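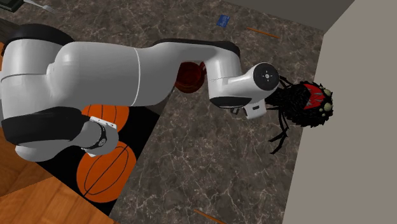 The sourdough years, and what came after

I have been trying to give up bread-making since February. It's harder than giving up bread, which I managed once for five days before Melina found me in the car with a vegemite scroll.

It started the way everyone's did. We were home, the shops were out of yeast, and my brother-in-law Nektarios Balaskas turned up at the gate with a jar of grey sludge he'd been feeding since his divorce. He put it on the letterbox, stepped back the regulation distance and told me to treat it like a pet. I have had pets. None of them needed the kitchen kept at a steady temperature, and the dog at least seemed pleased to see me.

The first loaf was a frisbee. The second was also a frisbee, although a taller one, and I took a photo of it from below and sent it to everyone I know. By the fifth I had opinions about hydration. I'd say "crumb" at the dinner table in front of my own children. I joined a forum where a thread on whether to score before or after the fridge had reached 1,433 replies, and I read them, all of them, over two nights, and I still couldn't tell you who won.

Then came the flour. You can buy a kilo of bread flour at the supermarket for the price of a bus fare and it works perfectly well, so naturally I drove across town to Zacharopoulos, the old continental grocer behind the tyre place, and came home with a 20 kilo sack of it in the boot. The man there asked if I had a café. I said no. He looked at me for a while and then carried it out himself, I think out of pity for my back.

Melina Mavromatis, who married me before any of this and kept her own name, possibly as insurance, has been very decent about it. She has asked for three things. No dough in the hot water cupboard, no alarms before six, and no more explaining the windowpane test to her mother.

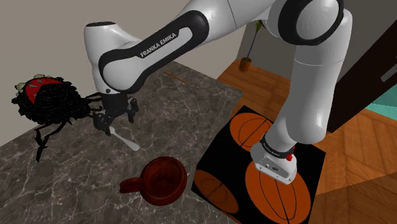

The alarms were the worst of it. A proper loaf wants folding every 30 minutes for the first few hours, and I'd arranged my whole Saturday around this like a man with a newborn. I'd duck down to the oval to watch the under-tens lose, fold at half-time out of a tub in the back of the wagon, and drive home with my wrists floury to the elbow. Another dad asked if I was a plasterer. I let him think so — it seemed the more respectable trade.

What broke me in the end was a cake. Our neighbour's daughter turned eight and I was asked, very nicely, if I could bring something along. I brought a country loaf with a wheat stalk cut into the top. It sat on the trestle between the fairy bread and a supermarket sponge in the shape of a unicorn, and at the end of the afternoon it was still sitting there, whole, with a party blower stuck in it. The fairy bread had gone in minutes. White sliced, marg, hundreds and thousands, no bulk ferment whatsoever.

So I'm cutting down. One loaf a week, two if there's soup. The starter lives at the back of the fridge behind the pickled onions and gets fed when I remember, and I'm annoyed to report that it has never looked better. I rang Nektarios to tell him and he said he'd let his die before Christmas and bought a kayak.

There's still most of a sack of flour in the laundry, if anyone local wants some. Bring your own container. I've also got a spare banneton and a lame I never got the hang of, and the scar on my thumb will tell you which way not to hold it. Melina would like it known that she'll deliver.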